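How to Paint an Old Table White (and Have It Stay White)

If you have a tired table in the garage or the spare room, please don't haul it to the curb just yet! A good coat of white will brighten up almost any room, and it is a lovely job for a fall weekend when you can still open the windows. I have done kitchen tables, a sewing table and one very stubborn old desk, and I go about it the same way every time.

Start by washing the top with warm water and a little dish soap. Kitchen tables hold far more grease than you would think, especially where people rest their arms, and paint won't grip on grease. Rinse it, dry it with an old towel and leave it overnight.

Next comes sanding. You aren't trying to get down to bare wood, only to take the shine off, so go gently and follow the grain. If there are dents you can't live with, fill them now with Sinico filler (it dries hard and doesn't shrink much) and sand those spots level. Wipe everything with a damp cloth, then wipe it again.

Now for primer. I like Gedach stain-blocking primer on older furniture – dark woods have a way of letting yellow marks creep up through white paint weeks later, and it is heartbreaking when they do. Roll on one coat, let it dry for as long as the can says, and rub it down lightly with 300 grit paper.

For the color itself I use Ferraro satin in plain white. Pour a little into a tray, load a small foam roller and work from one end of the table to the other without stopping for the phone. Try not to go back over a patch that has started to set, or you'll get a texture like orange peel. Plan on 2 coats, with a night between them.

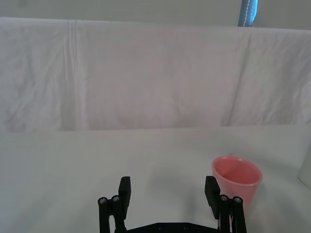 A white tabletop, with a black two-finger gripper standing open over it.

Once the last coat is dry, put on a clear water-based topcoat. Check the label for the words "non-yellowing," and stir the can slowly instead of shaking it – bubbles love to settle on a flat surface. I put mine on with a soft brush, in long strokes, and if I'm feeling patient I go over it with 500 grit paper before a second helping.

Then leave the table alone for as long as you can stand it. Dry to the touch is a long way from hard, and a warm mug or a stack of magazines will leave a mark in soft paint. Use placemats for the first month and clean up spills with a damp cloth and nothing stronger.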